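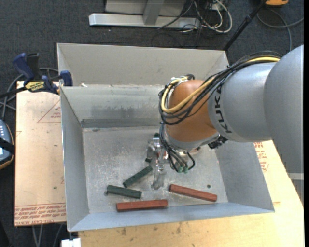
*Fig. 3. Arm over the bin, gripper lowered, parts on the bin floor.*

## Setting up the bin for Virora Pick

Virora Pick will find parts in a bin. It will not find the bin. Where you told it the bin was on the first morning is where it will go on looking, with great confidence, until you tell it otherwise.

1. Put the bin on the table and clamp it at the rim. A bar clamp is fine.
2. Empty the bin. Scratches and scuffs may stay. Labels, screws and sandwich wrappers may not.
3. On the controller, open **Bin > Teach** and jog the gripper to 3 corners of the bin floor, pressing **Store** at each.
4. Set **Speed** to 3 percent and run **Trace Walls**. Keep a hand near the stop button and watch the sloping sides.
5. Add your parts. Long bars can lie at any angle, including the ones you would never have chosen.
6. Run **Test Pick**. After 3 clean picks in a row, raise the speed in small steps. The menu goes to 100. You don't have to.

> **Note:** Leave enough slack in the cable loop at the wrist for a full turn in both directions. Too little and it pulls on the connectors. Too much and it goes fishing in the bin.

> **Caution:** Bars lying against the front wall are the hardest to reach. Leave **Wall Margin** at its factory setting until you have seen a few of these picked at low speed.

> **Caution:** Moving the clamp counts as moving the bin. So does "just nudging it." Go back to step 3.

If **Test Pick** stops with *No Part Found* and you are looking straight at a part, see "Lighting," then "Lighting, Again."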